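# What an open day should show

I have been to enough robotics open days to know the usual order of things. There is coffee, then a talk with a chart in it, then a machine that moves a block from one side of a table to the other while people hold up their phones. The machine has practiced that block for weeks. Everyone claps and goes home thinking the hard part is finished.

The open day at Sketport in May was run differently, and I think other firms should copy it. Visitors spent most of the afternoon watching people work with their hands. The arm, which Sketport calls Sirko, got 9 minutes at the end. I heard a few complaints about that on the way out. I want to argue that the complaints were wrong, though I have one of my own.

Sketport rents half a floor from a larger company called Adico, and the tour started in the part of that floor where the teaching sessions are held. Erhan Öztürkmen led our group. He runs the sessions and did not have slides. He told us the task for the day, told us to stand where we wouldn't block the light, and went quiet.
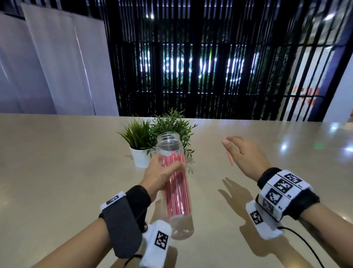

My own interest in this is practical. I spent most of my working life in packing, first on a line and later writing the instructions that people on the line were supposed to follow. Those instructions were always too short. I would write "insert item into container," and a new hire would read it and still need a morning with someone beside them. What the new hire needed was the part I had no words for. At Sketport I watched a woman hold a clear bottle tilted in her left hand, straws bunched inside it, while her right hand came down toward a single red-and-white straw with the fingers a little curled. That curl is the part I never wrote down. The square markers strapped at both wrists are there so that it can be written down for once, as positions a machine can use.

A person sees a straw and picks it up. Ask the same person how, and you get a shrug. I asked three former coworkers the next week and got three shrugs, one of them by email. So if you want a machine to do it, asking is not much use. You have to watch, many times, and keep a record. That record is the product of the afternoon's work, and it looks dull, and I think it is the most interesting thing in the building.

Öztürkmen said the target for this one task was 640 recordings and that they had 321 they were willing to keep. Someone in our group asked what was wrong with the others. He said some were fine to look at and no good to learn from. A hand had covered the thing it was holding, or the person had stopped to think and the pause had gone into the record. He did not dress it up. Half the job, by his account, is throwing away work that a human being did perfectly well.

I found this more useful than any demonstration I have attended. When a company shows you only the finished motion, you have no way to judge what it cost or how far it will stretch. You see a straw go into a container and you assume the machine can put things into containers. It can't. It may be able to put that straw into that container on that table, and if you hand it a pencil you are back to the beginning, or close to it. Once you have stood there and seen how many small choices go into one try, you stop making the assumption. You also get better at asking questions. By the second half of the tour people were asking about lighting, about left-handed workers, about what happens when the straws are packed tight. Those are the questions a buyer should ask, and a city council member, and anyone whose job might be affected.

There is also the matter of credit. The usual demonstration leaves out the people whose hands supplied the skill. Baiba Juška, who schedules the sessions and does a good many of them herself, told me she had been to a trade show where a firm's arm was folding cloth and the man at the booth said it had "taught itself." She said she laughed out loud and he asked if she needed help with something. I have heard the same phrase in sales talks, and I think it should be retired. Someone stood at a table and did the work over and over, with straps on, and was paid by the hour for it. An open day that puts that person in front of the visitors is telling the truth about where the skill comes from.

My complaint is about pay, and I raised it on the day. The sessions at Sketport are paid at an hourly rate, and the rate is decent. But the recording goes on being used after the hour is over. If a packing plant buys an arm two years from now that moves the way Juška moves, she gets nothing for it. I am not sure what she should get. When I trained new hires I didn't get a cut of their wages either, and that argument was put to me by Öztürkmen quite fairly. But the new hires did not work around the clock, and there was a limit to how many of them there were. I don't think the old comparison holds. I would have liked a session on this in the program, and there wasn't one.

The last stretch before Sirko was the part I liked best. We had moved to the other side of the table by then and people had stopped talking. 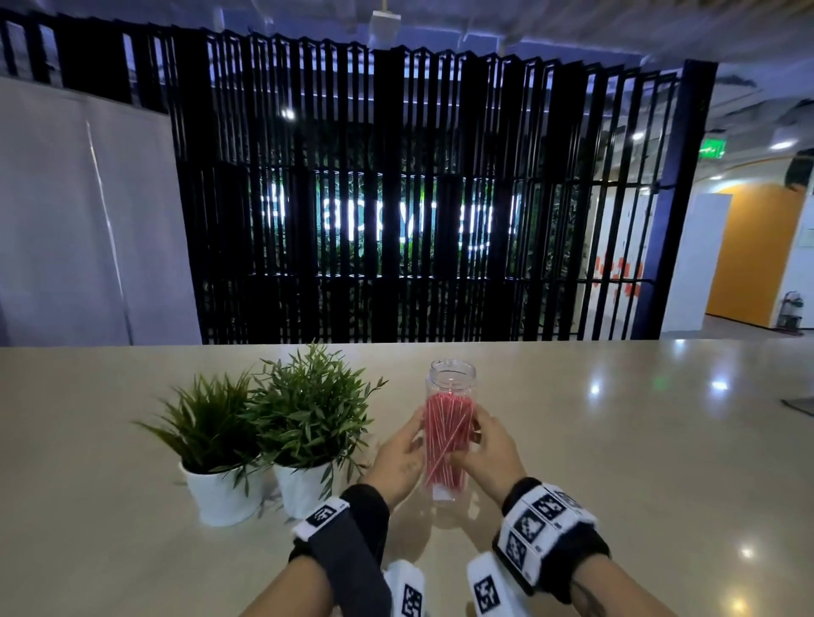 *Page last changed: May, 9:40 a.m. (spelling of a name corrected)*

Both hands on the jar, one at each side, straws showing between the fingers. It is an ordinary way to hold something. I have held ten thousand cartons like that and never once thought about it, and I stood there thinking about it. How hard are you pressing? On thin plastic it matters. Too little and the jar slips, too much and the side gives. None of us measures this. The cameras don't measure it either, which Öztürkmen was quick to admit when I asked. They get where the hands are. How firmly they press has to be worked out some other way, and Sketport has a separate project for that, called Sodden, which we were told about and not shown.

Then we saw the arm. It made 2 attempts at placing a straw. On the first it got the straw to the mouth of the container and knocked it sideways against the threads. On the second it got it in. There was some clapping, less than I am used to. A man near me said it was a long way to come for that, and I understand why he felt so. He had driven two hours. But he had also just seen where the arm's one good try came from, and at the usual kind of event he would have been shown a video of the second attempt and gone home impressed by less.

The organizers told us they had thought about leaving the first attempt out by running Sirko before we came in and waiting for a good streak. I am glad they didn't. A visitor who sees one failure and one success has learned roughly the right thing about the state of this work. The firms that hide the failures are storing up trouble for themselves, because the customer finds them anyway, usually in the first month, and by then there is a contract.

I would change a few things. The group was too large for the space, and those of us at the back missed some of what was said. The handout gave the history of the company when it should have given the numbers Öztürkmen read aloud. And the people doing the sessions should be asked to speak, if they want to. Juška only talked to me because I happened to be standing next to the coffee.

Sketport plans to hold another one in the fall. Adico, I am told, is considering opening the rest of the floor at the same time, with more machines and a proper stage. I hope they leave the table where it is and keep the stage small.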